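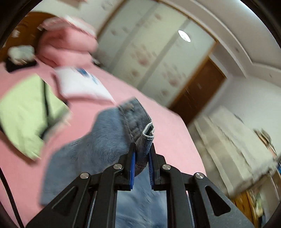

Gripper fingers closed on a thick denim edge over a bed, during household trials of the Uvix hand-held set.

Search this site Enter keywords Go

Review: Uvix Hand-Held Demonstration Grippers

The Uvix set allows an operator to teach a robot manual tasks by performing them directly, without driving an arm from a remote console. Our department evaluated one set in June on the folding and sorting of clothing. Over the evaluation period, operators recorded 344 demonstrations, of which 17 were rejected for tracking faults.

Construction is sound. The flat black plates and pivot screws showed no play at the end of the trials, and the ribbed blue pads held heavy seams securely. Thin knits were less reliable and sometimes required a second attempt. Operators with smaller hands reported fatigue in longer sessions. 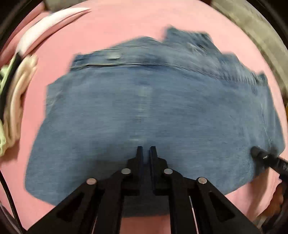 Denim shirts proved the most demanding item in our program. The cloth is stiff, and a collar that has been pressed down at one point tends to lift at another. New operators moved too quickly at first, and their early recordings contained a good deal of blur. The printed guide recommends a slow, even pace but gives no target speed. We would welcome one in the next edition.

Cable routing also needs attention. The cable should be laid to one side of the work surface before recording begins, and the supplied clips are too weak to keep it there.

Compared with the Jekow remote-control station we have used previously, the Uvix set was easier to learn and far easier to carry between rooms. The Jekow station remains preferable where the operator must feel the limits of the robot's own reach.

Recommended for departments that collect demonstrations in furnished homes.

Last updated: June
Shares 100 | Comments 2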